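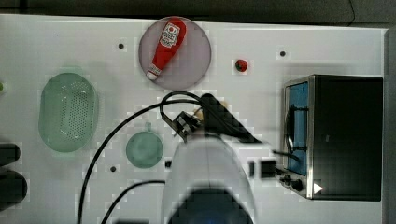
Osaze Akande wrote in to say I should have primed the bathroom slab before pouring the leveling compound, and that one coat wouldn't be enough on concrete that old. He was right. The first bag of Budness dried with pinholes all over and a soft patch by the door.

I scraped the patch out, vacuumed twice, and put down two coats of primer, 4 hours apart. Then I mixed the second bag with a paddle on the drill at 500 rpm. At 700 it pulled in too much air.

You get less than 30 minutes to work it, so have the water measured before you open the bag. I used a spiked roller this time and stayed off it overnight.

Tile goes down in April. I still have to cut the bottom of the door.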